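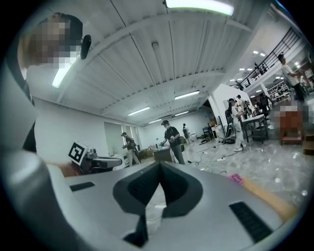
Looking up the floor from one gripper, with the marker cube of another at left.

Keeping pair 43 going

27 February 2019

I look after the hand-held grippers at our place in Flesville. I have meant to write up how I set up and service a pair, mostly so I stop keeping it on scraps of paper. This post covers pair 43, the one I know best. It came in November with the rest of the Surerora order, it has had the most hours put on it, and it has been apart on my bench more than any other.

A pair is two grippers, one for each hand. Every gripper has a camera, two jaws, rubber pads and a printed marker on top. People carry them around and do ordinary jobs with them, picking things up and putting them down, and the recordings go off to train the arms. I have very little to do with that part. My part is that the jaws close straight, the camera stays where it was put and the marker can be read.

Before the first session

I start with the shell. There are four screws on the underside and I go round them with a hand driver, never the electric one. I stripped two inserts in my first week with the electric driver and had to order new shells from Verbeke, who took a month to send them.

Next I work the jaws by hand, with the power off. They should meet along their whole length. If I see light between them near the tip, I loosen the pivot, close them on a strip of card and tighten it again. Usually that is enough. On 43 the left one needed a thin washer as well, and it has been fine with the washer in.

After that comes the camera. It sits in a pocket with a clamp ring, and the ring wants to be just past finger tight. Too loose and the view creeps over a few hours of use. Too tight and the lens barrel binds when you try to adjust focus. I put a dot of paint across the ring and the shell, and if the two halves of the dot don't line up, the ring has moved. I check the dot every morning and it takes no time at all.

The marker goes on last. I wipe the face with a dry cloth, seat it, and try to wobble it with a thumb. Any play at all and it comes off again. I used to think a little play was harmless, until we had a whole afternoon of tracking that drifted to one side and the only fault I could find was one loose mount screw.

The morning check

When a pair goes out to the floor I do the same short run with it. I pick up something thin, something flat and something with a hard edge, and I set each one down again without letting it slip. Books are good for this. A cover will slide out of a jaw that has dust on the pads long before a bottle will. Picture frames are good too, since they are narrow and have to be held upright by one edge, and any twist in the jaw shows up straight away as the frame leaning over. 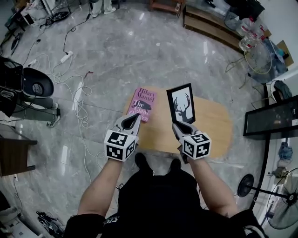 I also want both hands going at once. A gripper that behaves by itself can still give trouble when its partner is working close by, usually through the cable. The person holding them turns a little, one lead gets dragged over the other wrist, and the plug takes the strain. So part of the check is to hold something in one hand and reach for something else with the other, then swap, then look at the plugs.

If the pair passes, I write the time on the sheet and leave it. If it fails I pull it, even when people are waiting. That has not made me popular on busy mornings, but a pair that is slightly off gives you a full day of recordings that have to be thrown out, and I would sooner hear the complaints at nine than at five.

Pads

Pads are most of the work. They pick up dust and skin oil and then they start to glaze. A wipe with alcohol on a lint-free cloth gets the grip back for a while. Don't soak them. The glue behind the pad softens and the corner lifts, and once a corner has lifted it catches on everything.

I was told to change pads at 3000 closes. I tried stretching it on 43, and the right gripper dropped a steel ruler twice in one session, so I went back to 3000 and have stuck to it. To change one, warm it with a hair dryer, lift it from one end with a plastic scraper, clean off all the old glue, press the new one in and leave it clamped overnight. I leave it clamped even if I am short of grippers. The one time I put it back out after lunch, the pad had crept by the next morning.

Cables

Second most of the work. We have a lot of lead on the floor, power strips included, and it gets stepped on and rolled over by chairs. I have asked for cable covers and I may get them this year.

The fault on 43 in January was a cable fault, though it took me two days to see it. The picture from the left camera would freeze for a moment and come back. I changed the camera. I changed the camera's board. Then I bent the lead where it comes out of the shell and the picture froze on demand. The wire had broken inside the jacket and the outside looked perfect. Now I do the bend test first, before I open anything.

The replacement leads are from Dutano. They are a bit stiffer than the old ones and I was worried about that, but the stiffness seems to keep people from wrapping them around their hands. I add a small loop and a tie at the shell so the plug doesn't carry the weight.

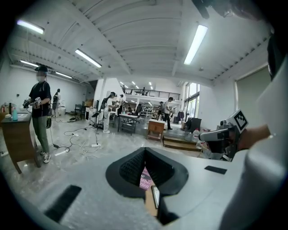

What I keep on the bench

A hand driver with the right bit and a spare of the same bit. Card strips. Paint pen. Alcohol, cloths, plastic scraper, hair dryer, four small clamps. A bag of washers. Pads, always more than I think I need. Two leads with the loops already tied.

There is also the service sheet, which is plain paper on a clipboard. Pair 43 has 272 hours on it as of this morning, with the cable repair, two sets of pads and one washer written underneath. The right jaw has started to click a little as it opens. It still closes flat and it doesn't slip, so I have left it alone, but I have a new pivot on order and will fit it when it gets here.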